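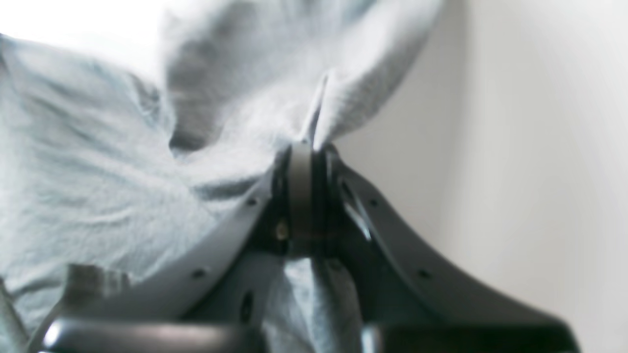
Does a phone app lose fewer downloaded episodes when it resumes a transfer in small blocks?
In our measurements it lost fewer, but only when the phone changed from the home network to the mobile network during the download.

Figure 2. Light blue-gray cloth held up in a dark gray gripper.

4.2 Interrupted downloads

In the previous section we described how the three podcast apps save an episode when the network is stable. In the present section we look at the case which users complain about more often, namely a download that begins at home and must finish on the way to work. The apps are called Surnley, Wetinico and Paiva. All three were installed in the version that was available on 11th April, and automatic updates were turned off until the end of the test.

The three apps treat an interruption in different ways. Surnley divides each episode into blocks and writes a short record after every block. When the connection comes back, it reads the record and asks the server only for the blocks that are missing. Wetinico keeps one partial file and continues from its last byte, provided that the server allows this. Paiva deletes the partial file and starts again from zero. This behavior of Paiva is mentioned in its help pages, although the reader must look for it under the settings for storage.

We used 18 phones, all with the same amount of free memory, and a test server which we named Hollstead. The server offered episodes of equal length and could close a connection at a chosen moment. In total 1,423 downloads were started. Of these, 672 were interrupted by a change of network, and the others were interrupted by closing the connection on the side of the server while the phone stayed on the same network. A download was counted as lost when the app showed the episode as ready but could not play it to the end, or when the app gave up and did not try again within one hour.

Of all the downloads, 118 were lost. Most of them belong to Paiva, and the reason is easy to see in the logs. After a change of network, Paiva sometimes started the new download before the old file was fully deleted, and both processes wrote under the same name. The episode then looked complete in the list, with a correct cover and a correct length, but playback stopped in the first minutes. We repeated this case by hand several times and obtained the same result.

The difference between Surnley and Wetinico is smaller and needs more care. When only the server closed the connection, the two apps behaved in the same way, and we cannot say that one of them is better. When the phone changed its network, Wetinico received in some cases a new server address and treated the episode as a different file. It then kept the old partial file on the phone without showing it to the user. Such files are not lost downloads in our definition - the new copy was normally playable - but they fill the memory, and they are removed only when the app is installed again.

The record that Surnley writes after every block has also a cost. On the older phones the download took longer, and the phone became slower when the user opened another app at the same time. We did not measure the battery in this test. The battery results from May, which are given in Section 5, were obtained with larger blocks and should not be compared directly with the numbers above.

Two limits of the test must be mentioned. First, our server always sent a correct file length, while many public podcast servers insert advertisements at the moment of the request, so that the same episode may have another length the second time. A block record is then of little use, and it can even join parts of two different files. Second, we did not move the phones. The change of network was produced by switching off the access point, and a real walk out of the house, with a slowly weaker signal, may keep the app waiting much longer before it accepts that the first connection is gone.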